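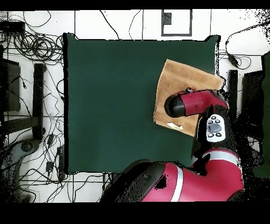 The red arm over the tan towel, at our place in Wellau.

Hi, and welcome! I'm Refilwe Mokgethi, and I run Rekgate, a small research outfit that works on getting robots to handle cloth. Towels, mostly. I started it after too many years in an industrial laundry, where I fixed the folding machines and got very good at apologizing to the night shift when they jammed again at 4 a.m. Those machines are great if every towel arrives flat, square and facing the right way. Hand them a towel that has landed any old how and they chew on it. I kept thinking there had to be a better way to do this, and eventually I got annoyed enough to go and look for one.

So that's us. We're a company on paper and a lab in practice (the accountant would like it to be the other way around). We have one method we believe in, one big result we're proud of, and a pile of smaller ones that we argue about over lunch.

What we work on

A towel is a horrible thing for a robot. A mug stays a mug when you pick it up. A towel sags, slides, doubles over on itself and hides its own corners, and two towels out of the same pack will settle in two different ways. Most of the methods I read about when I was starting out tried to keep a full model of the cloth in the computer, every wrinkle of it, and update that model as the arm moved. It's lovely work and I learned a ton from it, but it was slow for us, and one wrong wrinkle early on would spoil everything that came later.

Our method is called Bralach. It skips the full model. Before each move it asks one pretty small question: which edge am I most sure about? It scores the edges it can find, picks the one with the best score, plans a short move from there, does it, lets go and looks again. Then the same thing over. Short moves, lots of looking. If no edge scores well enough, the arm does what we call a nudge, a little sideways drag across the cloth that usually brings something useful into view. The nudge was an accident, by the way! Somebody typed a minus sign where a plus should have been, the arm dragged the towel instead of lifting it, and the next fold was the cleanest we'd had that week. We kept the minus sign.

The edge scoring is where most of the brainwork is. We train it on looks at towels from above, with the edges marked by hand, and each edge gets a number for how sure the system is that it's a real border of the cloth and how sure it is that there's only one layer there. That second number matters a lot. Grab two layers when you meant to grab one and you get a lump. We have made so many lumps.
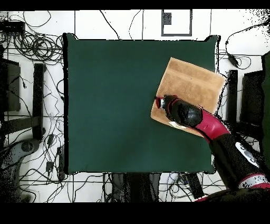
Does the method only work on towels?
It's built and tested on towels, and that's all we make any claims for right now. Pillowcases are next, and so far they fold well until the open end flops over.

What we've found so far

Our main test goes like this. A towel gets put down messy, the arm gets a set number of moves, and at the end we check whether the fold would pass at the laundry where I used to work. I borrowed their rule for it: all the edges within 2 centimeters of each other, or it goes back in the bin. We ran 109 trials in the last full round. The nudge version passed far more of them than the version without it, and the gap was biggest on the really scrunched starts, which is where we hoped it would be.

What surprised me was the move limit. We'd been giving the arm 30 moves per towel, figuring more was safer. When we dropped that to 18, the pass rate hardly budged. Most of the extra moves were the arm fussing over a fold that was already fine, and now and then messing it up again (I've been known to do this with bedsheets). So now there's a stopping rule, and every run goes faster. I was so pleased I called my mother, who asked if it could do fitted sheets. It can't. I can't either.

We've got plenty that doesn't work. Thin cloth is bad. Kitchen towels slip, and the scoring gets way too confident about them. Stripes that run close to a border fool it into seeing an extra edge, so our numbers on striped towels are worse and we report them separately. And we've only tested on one kind of arm, so please don't take our results as a promise about yours. Friction settings in particular don't carry over well, and we had to redo ours from scratch when we changed the cloth we work on.

How we got going

The first year it was me and a secondhand desk. Then Engelbrecht came on board. That's a family laundry business up the road, and they put up the money for our second year and let us have their retired towels by the sackful. They also get to tell me when I'm being silly, which they do. It was their idea to test with towels that have been through hundreds of washes instead of nice new ones, and our results got a lot worse and a lot more useful that month.

We write up our rounds including the failed ones, and you're welcome to ask for the trial notes. They're messy but they're complete. If you want to try Bralach on your own setup, we'll send you the code and the edge labels, and all I ask is that you tell me how it went, especially if it went badly.

Come say hello

We take in student projects every February, usually on the scoring side, and you don't need a robotics background. One of our best labelers came from upholstery and could spot a doubled hem faster than any of us. What I look for is patience, and being okay with watching the same fold go wrong a lot of times before lunch.

Mondays are our open day. Drop in any time after ten, the kettle's on, and somebody will be running trials. Bring a towel if you like. We're always short of ugly ones.

Refilwe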